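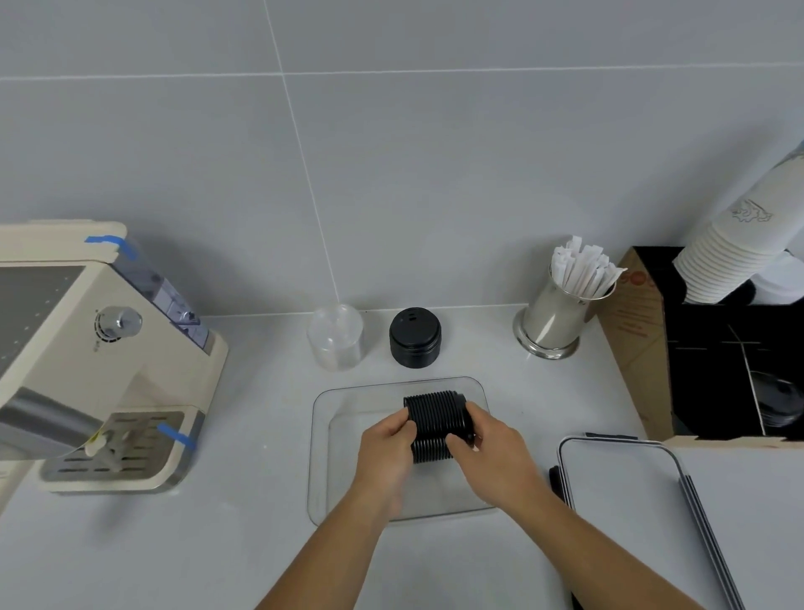
Posted 11/14/18 | By the Meltutdale Letter staff

Most offices in Meltutdale no longer have a coffee break. They have coffee, and usually better coffee than they had when I started work, but people get it alone and carry it back to their desks. I think that is a loss, and I think employers should put the break back on the clock.

I worked for years at Vadside, a label printer with 116 people on the payroll. At 10:16 every morning a bell rang and the presses stopped. The bell dated from 1915, when the plant opened, and I never heard why it was set for that minute. We had 15 minutes. The coffee was bad. You sat with whoever had a free chair, so a person from billing might end up next to a person who ran a cutter, and the two of them would sort out a late order before they stood up.

In July the company dropped the bell. The new rule says you can take your break whenever you like. Friends who still work there tell me they mostly skip it. When a break can be taken at any time, there is always one more email to answer first, and you feel a little watched if you are the only one standing at the counter.

The usual argument against a fixed break is cost. Fifteen minutes a day for every worker adds up, and a manager can put that figure on a slide. It is harder to put a number on the calls that never get made and the mistakes that get caught early. A manager at Satitz told me they spend 60 minutes every week in a meeting meant to help departments talk to each other. They used to do that over doughnuts.

I know fixed breaks don't suit everybody. Nurses can't all walk off at once, and parents on short shifts may want to work straight through and go home. Let them. But a plain office with a kitchen has no such excuse. Pick a time, keep meetings out of it, and have the boss show up.

The Bermúdez warehouse on the east side still does it this way, at three in the afternoon. I drove past last week and the picnic tables were full.

Recent opinion
The library should open on Sundays
Why I stopped mowing the back lot
Bring back the crosstown bus

Contact us | Copyright 2018 Meltutdale Letter | Back to top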